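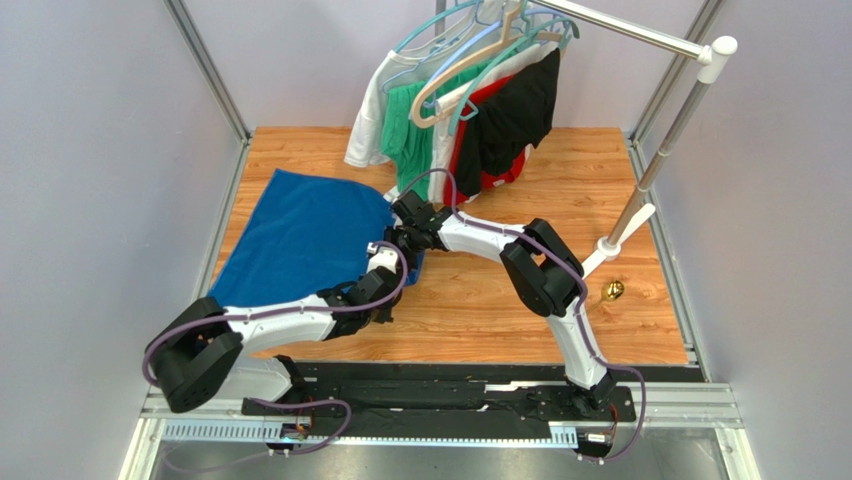
Figure 5. The two-arm cell with the blue garment spread on the wood-grain floor and the clothes rack behind.

Category: Robotics / Field Reports

6. Open-day demonstration

6.1 Setting

The garment cell was shown to the public at the Zalcombe open day in July. The event ran through the afternoon in the ground-floor teaching lab, and the cell was one of several stations that visitors could walk up to in any order. Our purpose was to find out how the system of Section 4 would behave when it had to start and stop on request, with garments chosen by people who knew nothing about the grasp planner. A second purpose was to record what visitors asked and which parts of the task they found hard to follow.

The cell was the one used for the laboratory trials (Figure 5). Both arms are mounted on the black plate along the front and reach inward over the floor panel. The clothes rack stands in the back half, with the shirts on plastic hangers. No change was made to the controller for the day, apart from a lower speed limit and a start button placed on the operator's desk. We refer to the software as Salemine, as in the earlier sections, and to the scheduling layer that chooses the next step as Meredith.

6.2 Procedure

Hywel Trevor operated the cell and Iolo Humphreys kept the log. A visitor or a small group stood behind a floor line and picked a color from a card. The operator started the run for that garment and stepped back to the desk. A run had the following stages: locate the cloth, grip one edge with the left arm, bring the right arm to the same edge, lift, and carry the garment toward the rack. Visitors were told before the start that the run might fail and that the operator would not help the arms by hand.

A run was logged as complete if the garment was lifted clear of the floor by both grippers and held there until the operator pressed stop. Hanging the garment was attempted only when the group had time to wait. We log it separately, and it is not part of the numbers below. A run was logged as partial if one gripper kept its hold and the other lost it, and as failed otherwise. If a visitor asked for the cell to be paused, the run was dropped from the log.

The stage that took the most explaining was the handover of the edge. The left gripper presses on the right edge of the cloth while the right gripper hovers just above it, so that the two nearly meet near the center of the floor. Visitors often took this for a collision about to happen. The planner allows the close approach on purpose, as a second grip near the first leaves less loose cloth between the two hands. It also leaves little room for error in the wrist pose, and most of the tuning described in Section 4.3 went into this one position.

6.3 Results

The log holds 133 runs. Nearly all of them reached the first grip, which matches the laboratory trials. Most losses came at the second grip, where the right gripper closed on too little cloth or on none. The red and black shirts were harder to tell apart when they had been put down close together, and on 8 runs the planner picked the wrong one of the two. Visitors noticed this before we did on the first occasion.

Two differences from the laboratory are worth setting down. First, the light in the teaching lab changed through the afternoon as the sun moved off the windows, and edge detection on the white shirts got worse at the bright end of the day. We had trained with fixed lighting only. Second, the garments were put down by whoever was nearest - often with a sleeve tucked under the body - and these poses were rare in our training set. The planner treats a tucked sleeve as an edge, so the grip is good but the lift brings up a bundle.

The cables gave no trouble. They had been a worry in planning, as each arm carries a purple cable along its links and the grippers work close together. We had set a rule that any run with a cable touching the opposite arm would be stopped. The rule was not used.

6.4 Visitor questions

Humphreys wrote down questions as they were asked. The most common was why the system used two arms when one person can pick up a shirt with one hand. The next was whether it could fold. Several visitors who worked in laundries or clothing shops asked about the time per garment and were not impressed by the answer. A group from Onton, where a hospital linen service is based, asked whether wet cloth could be handled. We have no data on wet cloth.

Children tended to ask what the arms could see. Trevor answered by turning the operator's display toward them and showing the edge map, and we found that adults followed the rest of the run better after this as well. In later sessions the display faced the visitors from the start.

6.5 Limits of these data

The open-day runs should not be read as a benchmark. The choice of garment was left to visitors, and the blue garment was asked for far more often than the white shirts. The starting pose was not controlled. The same operator ran every session, and the decision to press stop was his alone. We use the log in Section 7 only to choose which starting poses to add to the training set, beginning with the tucked sleeve.

Contact the authors | All rights reserved | Back to top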